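Students wanted: spring manipulation project, Stotero Robotics Club

Posted Mar 11, 2019

The Stotero Robotics Club is looking for students to join its spring project, in which a robot is taught to put ping pong balls in a tray. If that sounds like something a toddler can do, you have correctly understood the state of the field, and we would like to hear from you.

The project is called Cekum. The name was picked in a vote held late in the evening and has no meaning we are aware of. It runs from the first week of April until the end of the semester, and it ends in the Odmont Cup, the regional student contest in which each team's arm clears a tabletop with no human help and, for the length of a run, no human talking to it either. Last year our arm came in next to last. The team behind us had shipped their power supply to the wrong city.

What the work is

The task sounds short. Balls lie on a table, a tray stands among them, and the balls have to end up in the tray. The arm looks at the table through its camera, picks a ball, goes and gets it, lifts it over the rim and lets go. Then it does the next one. The contest rules leave the starting layout to the judges, and the judges are fond of parking balls right up against the tray, where a gripper has very little room to get a finger in. We practice that layout more than any other.

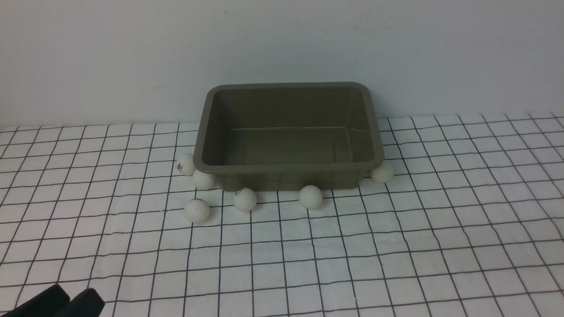
Practice table before a run, with all six balls still to go.

Most of the learning is done from demonstrations. A person drives the arm through the task, the computer records it, and later a model tries to do the same thing with less dignity. We have 388 recorded demonstrations so far and want 1,000 by the contest. You can do the subtraction. That number is the main reason for this ad.

The grid on the tablecloth was meant to help us measure positions. The cloth wrinkles, so the grid now mostly teaches us about cloth. One of the open jobs is deciding whether to iron it, replace it or train on it as it is, and feelings on the matter run higher than you'd expect.

Who we need

Demonstrators (the largest group). You drive the arm. No experience required. We will train you, and after the first session you'll be slow, and after the third you'll be slow in a more useful way. Patience counts for more than video game skill, though people who play a lot of video games tend to apply and tend to tell us so. A session is 50 demonstrations with breaks. Please take the breaks. Tired drivers make tired data, and the model copies every bit of it.

Labelers. You go through the recordings and mark which ones worked, which ones didn't, and where the ones that didn't went wrong. "It missed" is not a label. "Closed too early, pushed ball into tray wall" is a label. If you enjoy being specific about other people's mistakes, this is your chance to do it for a good cause.

One or two people who can program. Python is enough. You should have finished at least one programming class, or have written something on your own that other people use without being related to you. You'll inherit the vision code, known around the club as Malik. Malik finds the balls and the rim of the tray, and is very good at it except when the light changes. White balls on a white cloth was our decision. We stand by it, some days more firmly than others.

A hardware person. The fingertips wear, the cables work loose, and screws leave without giving notice. You should be comfortable with small tools and with writing down what you did. The second part is where previous hardware people have let us down.

A person to write. The Odmont Cup requires a project report in which we explain our method and its results to judges who haven't met us. Our last report was written by four people on one night and uses three different names for the gripper.

What you get

Course credit, if your department agrees. Several do, and we have the form. There's no pay. There is pizza at the longer sessions, and the club covers the contest entry and the bus. Our whole budget for the semester is $3,286, most of which already has plans involving a replacement motor, so please don't apply for the pizza alone.

You also get real time on a real arm, which is harder to come by than course catalogs suggest. Past members have left with a decent portfolio and a deep respect for their own hands.

What we ask

Demonstrators and labelers: four hours a week, in two sessions you choose from the sign-up sheet. Programmers and the hardware person: six hours, and more in the last two weeks, when everything that has been working stops. The writer can set their own hours up to the report deadline, which won't move. We've tried.

Everyone attends one safety session before touching anything. It takes an hour and includes learning where the stop button is and pressing it several times, until you no longer feel rude doing so. Long hair gets tied back and lanyards come off. Keep your own hands off the table while the arm is powered, even if a ball is rolling toward the edge. Balls are cheap.

You can be in any year and any major. Last spring's best driver was studying the cello. First-year students are welcome, and so are graduate students who can put up with being corrected by first-year students.

How to apply

Write half a page to Anjana Amarasinghe, the project lead, and leave it in the club mailbox or hand it to anyone at the club desk. Tell us which role you want, which hours you can't do, and one thing you have built, fixed or broken. Broken is fine if you can say how. Please don't send a cover letter about your lifelong passion for automation. Anjana reads all of them, and she has feelings too.

Everyone who applies is invited to a try-out on the practice table. You'll get a short introduction and then ten minutes at the controls. We aren't scoring how many balls you get in the tray. We want to see how you take it when the same ball gets away from you for the fourth time.

Applications are open until all the places are filled. The safety sessions start in the first week of April, and the sign-up sheet will be on the club door.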